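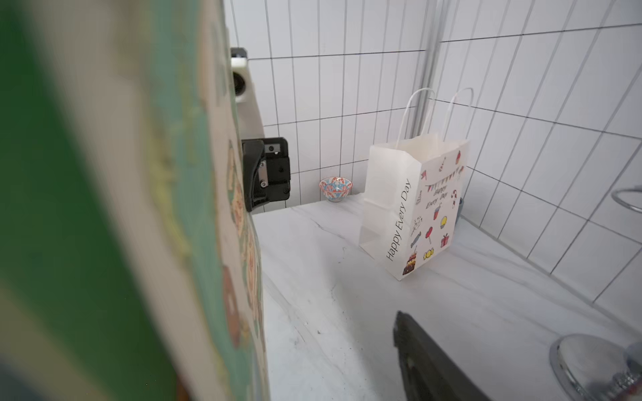 The Happy Every Day bag, mid-afternoon.

The Getano contract was for bags. Opening them, closing them, putting one thing into another thing, and doing it 100 times for each bag so that a machine in Viltdale could someday do it once without help.

Theda Brandes had been hired for her hands. The ad had said so. She had spent eleven years wrapping presents at a department store counter, and the man who interviewed her had watched her fold a sheet of tissue and written something down with an expression close to love.

Now she sat on a stool by the marble counter with a controller in each fist, and wherever her fists went, the arms went too, a little late, like a husband at a dance class.

"Episode start," said Nicanor Cuesta from behind the laptop.

She brought the left gripper forward. She brought the right gripper forward. The gift bag with the cupcakes and the bunting waited between them, wishing everyone a happy every day from the front and again up the side, in case you came at it from an angle.

"You're hesitating," Nicanor said.

"I'm approaching."

"The model will learn to hesitate."

"Then it'll have manners."

He marked something. Nicanor marked everything. There were 3 grades an episode could get, which were good, usable, and Theda. The last one he had added himself in the first week and refused to explain, though she had looked over his shoulder and found that it meant the task had been completed by a method not in the guide.

The guide was the work of a person named Urquijo, whom neither of them had met. Urquijo had opinions. The bag was to be approached from above. The bag was to be opened by separating the handles. The operator was not to nudge, flick, tip, or blow on the bag. Theda had asked who on earth would blow on a bag, and Nicanor had gone quiet and scrolled through some old episodes for her, and there it was, a man's cheek coming into view from the side – puffed out like a trumpet player's.

"What happened to him?"

"Promoted," said Nicanor.

She got one finger behind the near handle and pulled. The whole bag came with it, politely, across the marble. She let go. It stayed where it was, farther from the wall and no more open.

"Keep going," he said. "Recovery is valuable."

This was what she liked about the job, when she liked it. At the department store, if you tore the paper, you started over and hoped the customer was looking at scarves. At Getano they kept it. Someone in Viltdale wanted her mistakes, provided she fixed them on the record, and paid the same rate for them. She had told her sister this, and her sister had asked whether they needed anybody else.

She pinned the bag with the left and tried again with the right. It went. She let out a breath, well away from the paper.

"Good," said Nicanor, and then, because he was an honest man, "Usable."

By 4 they had finished with the cupcakes, and he brought over the tall one with the pink side and the pale green rope.

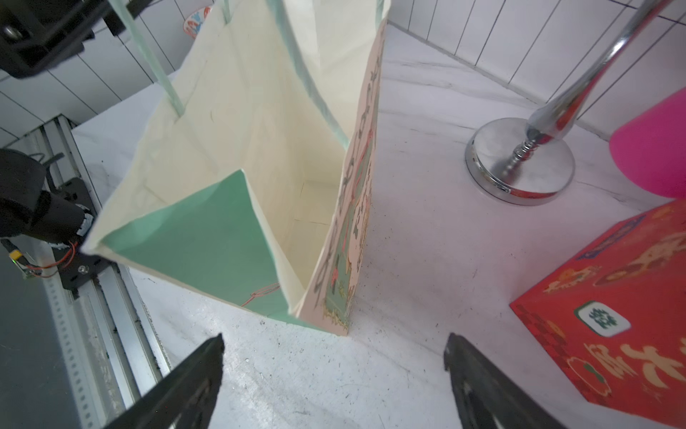 The tall one

The tall bag was a different animal. Its handles were slick, and there was a great deal of inside to it. Theda worked with her eyes on the monitor, where everything was wrist and bag, and she felt as she always did that she was looking down a well for something she had dropped.

"What goes in?" she asked.

"Nothing goes in. It's an inspection episode. You look to the bottom and you come out."

"I look to the bottom and I come out."

"Urquijo wants 3 seconds at the bottom."

She tipped the wrist over and looked to the bottom. It was a cream-colored bottom. She had wrapped for weddings and retirements and one very tense divorce, and in all that time she had never looked so carefully into an empty bag. She began to have thoughts about it.

"Come out," said Nicanor.

"Was that three?"

"That was a good deal more than three."

"The model will learn to reflect."

He laughed, which he tried not to do during episodes, even though there was no microphone on the rig. Then he typed for a while.

In December a message came down from Brirora, the client, by way of Viltdale, by way of Urquijo. The new model had been run on gift bags for the first time. Performance was within expectations. There was one behavior the team could not account for and wanted the operators' thoughts on. On arriving above an open bag, before doing anything else, the robot stopped and looked into it for up to a minute.

Nicanor read this aloud and turned the laptop so she could see.

"What do we tell them?" he said.

Theda picked up the controllers. The arms rose with her, a little late.

"Tell them it's approaching," she said. "Episode start."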